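Grandar Two-Finger Gripper Kit
Planning and Set-up Guide
Section 3: Sizing, Budgeting and Ordering

Prepared by Jailson Rezende. Reviewed by Ikhsan Siregar. Issued 4 October 2019.

3.1 Scope

This section covers the decisions to be made before a purchase order is placed for a Grandar gripper kit. It applies to single-arm tabletop cells used for picking, sorting and packing small goods. Mechanical installation is in Section 4. Electrical installation is in Section 5.

Complete steps 1 through 12 in order. Record the results on the planning sheet supplied with the quotation. A quotation issued without a completed planning sheet covers the gripper and fingers only.

3.2 Before you begin

Have the following on hand:

- The arm manufacturer's manual, including the payload chart and the drawing of the tool flange.
- A set of the actual items to be handled, with their packaging.
- A scale, a caliper and a tape measure.
- A floor plan of the room, with power outlets marked.
- The name of the person who approves spending and the date the budget closes.

Note: Catalog weights and sizes supplied by an item's vendor may include outer packaging. Measure the item as the gripper will meet it.

3.3 Survey the items

1. Set out one of each item on a surface of the same material as the final work surface. Do not use a cloth or foam mat unless the finished cell will have one.

2. Weigh each item and enter the heaviest on line A of the planning sheet.

3. Measure each item across the faces the fingers will close on. Enter the widest and the narrowest on line B. If an item can come to rest in more than one position, measure it in every position and use the worst case.

4. Mark any item that must be taken out of a case, tray or rack. For these items, measure the clear space on both sides of the grip point and enter the smaller figure on line C. Standard fingers need more clearance than slim fingers. Chips, tiles and coins stored on edge nearly always call for slim fingers.

5. Mark any item with a glossy face, clear film or thin cardboard walls. Enter these on line D. They will need a lower closing force and a separate force setting in the program.

Caution: Do not plan on one closing force for every item. A force high enough to hold a heavy rigid part can crush a carton.

3.4 Lay out the work surface

6. Place the items where they will be presented to the arm, with their cases open if they will be open in use. An open lid takes up space and can block the approach from one side. Count the lid as part of the case.

7. Move the arm by hand over the layout with the gripper fully open. Check from the wrist that the fingers can come down beside each item without touching its neighbor. Items near the edge of the table need the same clearance as items in the center. 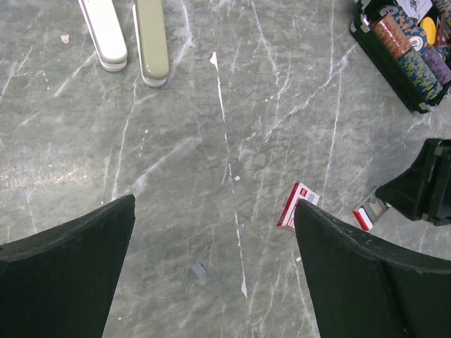

Mixed goods on a stone-look top, seen from the wrist, with the chip case to the right.

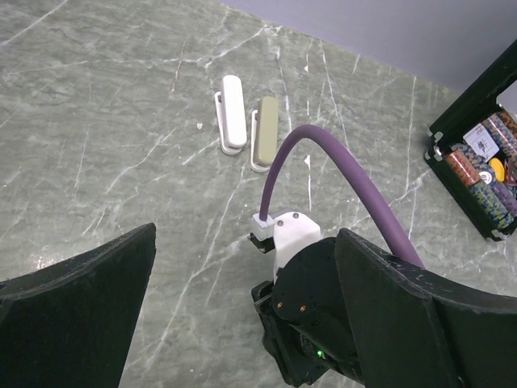 Do the wrist camera and the gripper have to be ordered together?
They can be ordered separately, but the bracket must match both parts. If the camera is bought later, quote the gripper serial number so that the correct bracket is shipped.

8. Check the cable run. With the wrist turned to each end of its travel, the cable must not pull tight, catch on the fingers or drag across the work surface. Measure the longest run from the wrist to the controller, following the arm, and enter it on line E. Order the next cable length up from this figure.

Caution: Never extend a gripper cable with a splice. Damage caused by a spliced cable is not covered by the warranty.

9. Look at the work surface under the lights that will be used in production. Polished stone, glass and coated metal can throw glare into the camera. If glare falls on a pick location, change the lighting or the layout before budgeting for a filter.

Note: Heavily patterned surfaces may slow down item detection. Where the surface cannot be changed, allow extra programming time on line J.

3.5 Choose the kit

10. Compare lines A through E with the kit options.

Kit G-Base. Gripper, standard fingers, flange plate and one cable. Suitable where all items are rigid, similar in width and presented singly.

Kit G-Slim. As G-Base, with slim fingers in place of standard fingers. Suitable for items taken from cases and trays.

Kit G-Vision. As G-Slim, with standard fingers also included, plus the wrist camera and bracket. Suitable where item positions change from one cycle to the next.

Add the weight of the gripper, fingers, bracket and camera to line A. The total must be below the rated payload of the arm at full reach. The payload printed on the front of the arm manual is often the figure for short reach. Use the chart.

If the total is over the limit, there are three ways forward: move the work closer to the base, take the camera off the wrist and mount it on a fixed post, or select a larger arm. The fixed post is usually the cheapest of these. It needs its own calibration, and the arm will block its view during part of each cycle.

Note: The Stasiv flange pattern is standard on all kits. Arms with the Raditz pattern need an adapter plate, ordered as a separate line. The plate adds to the payload total and to the overall tool length.

3.6 Build the budget

11. Fill in lines F through L. Leave no line blank. Enter zero where a line does not apply, and have the entry initialed by the person who approved it.

Line F. Gripper kit, at the quoted price.
Line G. Adapter plate, if required.
Line H. Spare fingers. Allow 2 sets for the first year. Finger faces scuff in normal use, and scuffing alone is not a reason to replace them. Replace a finger when it is bent, cracked or no longer meets its partner along the full face.
Line I. Spare cable, one.
Line J. Programming time, in hours. Allow 22 hours for a cell with one pick location and one place location. Cells with mixed items need more. Request an estimate from the Urnmont service office.
Line K. Guarding and risk assessment. The cost depends on the arm, the speed and who has access to the room. Grandar does not supply this service.
Line L. Lost production during installation and training, if the cell replaces an existing station.

The list price of a standard finger set is $355. Finger sets are sold in matched pairs and cannot be split. Prices in this guide exclude tax and freight and are replaced by any later written quotation.

Lines J and K are the ones most often left out of a first request. A request that covers hardware only will have to go back for a second approval, and the equipment may sit in its carton until that approval is given.

Caution: Do not take money from line K to cover an overrun on line F. The cell must not be run with power on the arm until the risk assessment has been signed.

3.7 Place the order

12. Send the completed planning sheet, the floor plan and the purchase order to the Urnmont sales office. State the arm model, the flange pattern and the controller software version. Orders received without the flange pattern are held.

Delivery of stocked kits takes 3 weeks from the date the order is accepted. Slim fingers made to a customer drawing take longer, and the date is given on the order confirmation. Customers whose budget year ends in April should ask for partial shipment if the custom fingers would arrive after the close date. Each shipment is invoiced on its own.

3.8 On receipt

Open the cartons on the day they arrive. Check the contents against the packing list before anything is moved to the cell. Look for the following:

- Fingers: both present, same part number, faces flat.
- Cable: correct length, no kinks, connector pins straight.
- Bracket: screws bagged and labeled, bracket revision matching the gripper.
- Adapter plate, if ordered: pattern matches the arm flange.

Report shortages and damage in writing to the sales office, with the carton label attached. Keep all packaging until the cell has passed its acceptance test. A gripper returned in other packaging will be inspected at the customer's cost.

Store unopened spares in a dry place away from direct sunlight. Write the date of receipt on each bag. Spare cables should be stored in loose coils and never hung by the connector.

Continue with Section 4, Mechanical Installation.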